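# Cleveo two-arm teleoperation kit, firmware 2.5: review after 30 days

Tested against our own bench setup, which used Ronumo leader handles until the spring. Purchased at list price through Floltgate. No review unit, no discount.

## What is in the kit

The kit consists of two leader arms, a foot pedal with two switches, a sync box, and a recording package that installs on a Linux machine. The follower arms are not included. The leaders are scaled copies of the follower geometry, so the operator moves a joint and the matching joint moves on the other side. There is no inverse kinematics layer to configure and no headset to calibrate. Setup took most of a morning, the larger part of it spent on USB port naming, which the manual covers in one paragraph and gets wrong for hubs with more than four ports.

The leaders clamp to any table edge up to 60 mm thick. The clamps are good. The supplied clamp pads are too hard and walk toward the operator over a long session. We replaced them with rubber sheet and had no further movement.

## Tracking and feel

Joint tracking is tight at low and medium speed. At high speed the follower trails the leader by enough that an experienced operator notices and starts to lead the motion, a habit that ends up in the data as overshoot. Lowering the velocity cap in the config file hides most of this. The default cap is too generous.

Gravity compensation on the leaders is adequate at the shoulder and weak at the wrist. After an hour the forearm knows about it. The grip trigger has a light spring and a long travel, with a useful range in the last third. I would have preferred a shorter travel with more resistance. There is no force feedback of any kind, so contact has to be judged by eye.

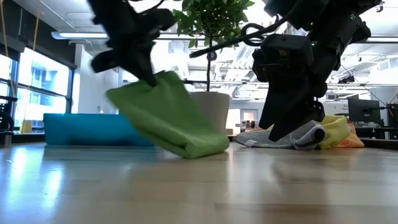
Cloth is the material on which I judge any leader arm, and towels are the cheapest form of it. Rigid objects forgive a sloppy demonstration because the object ends up somewhere definite. A microfiber towel does not. The Cleveo handled corner pinches well: with the lime-green towel, the operator can hold one corner on the left arm and drag the fabric over the wood while the other arm keeps a finger down on the gray one. Holding one arm still during a fast move by the other is harder than it sounds, and the leader friction is set high enough to make it possible. The pedal also lets you freeze either side, although a frozen arm resumes with a small jump if the leader has drifted in the meantime. The firmware should ramp back in. It does not.

Pressing into soft fabric is the weak case. With no force reflected to the hand, new operators push too far down and bunch the cloth. Our fix was procedural: close the trigger partway before descending, then stop at first visible deformation.

## Recording

We logged 183 demonstrations over the test period, all towel handling. Of these, 5 were lost to a dropped camera stream. The recorder reported each loss only after the episode was closed, which wastes the full take. A warning on the operator's screen would cost very little.

Timestamps between joint state and video are consistent, and the sync box earns its place here. Files export to the usual formats without conversion scripts. Episode labels are free text only, with no controlled list, so expect to clean up three spellings of the same task. The review tool plays back an episode with joint traces underneath and allows trimming at both ends. It cannot split an episode in the middle.

## Compared with the Ronumo handles

The Ronumo handles map hand pose to gripper pose and leave the joints to a solver. They are lighter and less tiring, and they work with any follower. They also let the operator ask for positions the arm cannot reach, at which point the solver picks something surprising. With the Cleveo, the leader reaches its limit when the follower does. For two-arm work with elbows close together, I consider this the deciding difference.

For single-arm pick and place I would keep the Ronumo.

## Faults during the test

- One loose encoder connector on the left leader, reseated.
- Pedal cable too short for a standing operator.
- Sync box fan audible at all times.

Support answered the encoder ticket in 2 days with the correct instruction.

## Rating

Hardware 4/5, software 3/5. Recommended for two-arm cloth work if the velocity cap is lowered first. I will rerun the freeze and resume check on the June firmware.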